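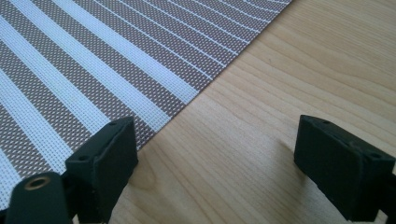
Conjunto de dados Gavis
Clube de Robótica Giretti, projeto de alunos
Versão 2, atualizada em 27 de junho de 2024

Resumo
O Gavis reúne 140 episódios de manipulação de peças planas sobre mesa, gravados pelos alunos do clube com a garra manual Vitale. A tarefa principal é enrolar e desenrolar um jogo americano listrado. O material serve para treinar a política que o clube vai levar à Mostra Hekow, em dezembro.

Equipamento
Garra manual de dois dedos, verde-escura, com insertos de latão nos suportes. A câmera fica presa à garra. Os arquivos da mesa e da garra para impressão estão na pasta hardware.

Organização
episodios/ vídeo e trajetória de cada gravação
rotulos/ início e fim de cada etapa
hardware/ modelos e lista de parafusos
scripts/ leitura e conversão 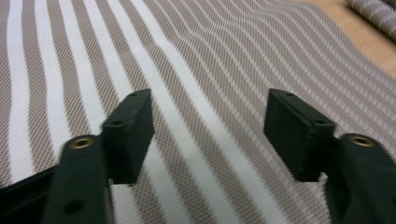 Os episódios começam e terminam com a garra aberta. Quem for recortar os vídeos deve manter esses trechos, pois o script de leitura usa a abertura dos dedos para separar as etapas.

Divisão
Treino: 80% dos episódios. O restante fica para validação. Não misturar gravações da mesma sessão entre as duas partes.

Limitações conhecidas
Uma única mesa e pouca variação de luz. As listras confundem o rastreamento quando ocupam quase toda a imagem; 9 episódios têm trajetória com saltos e estão marcados como "revisar" nos rótulos.

Uso
Livre para fins de ensino, com menção ao clube. Erros nos rótulos podem ser informados na página de pendências do repositório.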